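We already own a guessing game with faces on it, the regular kind, and my kids are done with it. They know all the people by heart. One of them opens with glasses, the other with hats, and it's over in four turns. So when I found an animal version at a yard sale in April, with the names in French, I paid three dollars and took it home without checking whether it was complete.

It was complete, or complete enough. The box says Bimier in faded letters, which I think was a store sticker more than the maker. There were no instructions, but you don't need them. Each side gets a board, you pick a card in secret, and you ask yes or no questions until one animal is left.

The French part is what I wanted it for. I took two years in high school and kept almost none of it. My daughter has been learning some from our neighbor, Mawuli Essien, who grew up speaking it and will correct your vowels over the fence. He came by to play the first Sunday we had it out and beat both kids, then beat me.

We made one rule. You can ask your questions in English, but you have to say the animal's name in French when you make your guess. If you say it badly you still get the point. If you say it in English you lose a turn. That rule has caused more arguments than the game itself, mostly over Rouge-Gorge, which my son insists on saying like the name of a wrestler.

Some things I've learned about the questions. "Does it live in water" sounds good and then you spend five minutes on whether a crocodile counts. "Does it have fur" is safer. "Is it wearing clothes" works better than I expected, given how the artist drew the polar bear. "Is it scary" is banned — my son says yes to the owl and no to the shark.

The flaps are stiffer than the ones on our old set. A few want to be pushed with a fingernail, and if you bump the table hard you can lose your place. I put a folded dish towel under the rail on my side, and that helps. I also looked for a replacement set of cards, in case we lose any, and gave up after 15 minutes. I'll copy the ones we have before summer gets going and the pieces start walking off.

If you see one of these secondhand, check the hinges first. The cards you can redraw. A snapped flap is harder to fix.

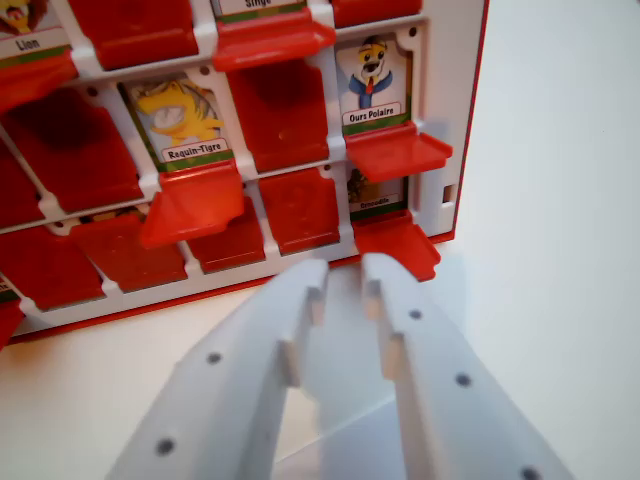
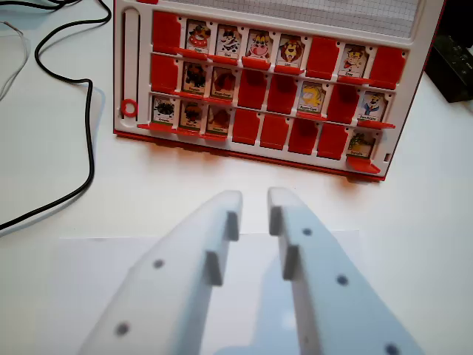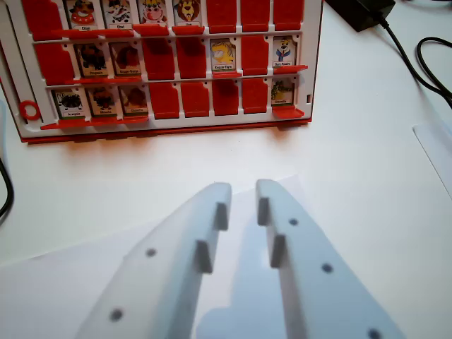
The animal board with some of its cards showing. Ours Polaire is the one in the blue outfit.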